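Trovent Bench Rules — README

Welcome, and thank you for reading this before downloading anything! The folder holds the working rules we follow at the Trovent bench when two arms share one tabletop, along with the session notes that go with them. The first set was written in August, in a hurry, and it has been patched so many times that we finally sat down and put it in order. If you run a bench of your own, please take whatever is useful and leave the rest.

What is in the folder

rules.txt — the rules themselves, in everyday language
sessions.csv — 535 sessions, one row each, with the task, the objects used and which arm did the work
stops.csv — every time an operator stopped a session, and why
checklist.txt — the page we keep by the keyboard

Rules for glass and mixed objects

Glass gets its own section because it took us the longest to agree on. A glass bottle is handled by one arm at a time, and the other arm waits well off to the side with its fingers open and empty. The rack and the basket keep their places for the whole session, with clear table between the waiting arm and the working one. Bottles go in and out of the rack slowly, and the operator keeps a hand near the stop button from first contact until the fingers let go. Please don't start a run with a chipped bottle, even a slightly chipped one.

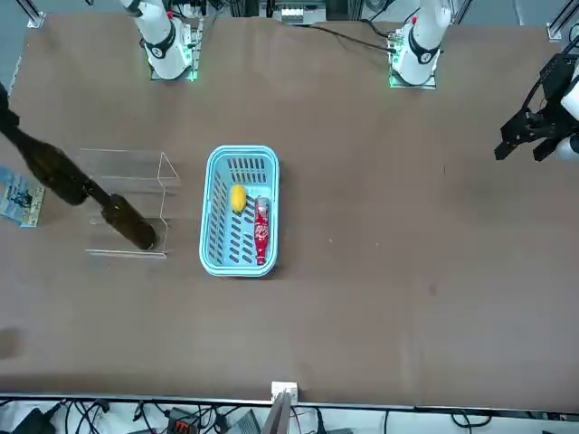
Birkett wrote back on the draft that the waiting arm should be powered down completely during glass work, and that an open gripper under power is still a hazard if somebody reaches in for a dropped item. It is a fair point and we went back and forth on it for quite a while. In the end we kept both arms powered and tightened the reaching-in rule: hands stay off the table until the operator has pressed stop and said so out loud. Sites with stricter house rules should of course follow those — the stricter rule always wins.

Cables and floor

Cables stay below the level of the tabletop wherever they can. A cable that has to cross the back of the table should be checked at the start of every session, with both arms moved through their full reach by hand-held control at low speed. We replace the gripper pads after 2000 grasps, or sooner if they look worn.

Known gaps

In 40 of the rows the object column is blank. There are also 4 sessions recorded under the old Prikach naming, where left and right mean the viewer's left and right. Everywhere else, left and right belong to the robot. Please check the naming column before you compare anything, as we have mixed these up ourselves more than once.

Using and changing the rules

You are welcome to copy and adapt the text for your own bench, with a line of credit to Trovent. The checklist layout came from Cledura and carries their terms, which are in the same folder. Suggestions are read every Wednesday, and short ones with a session number attached get answered first.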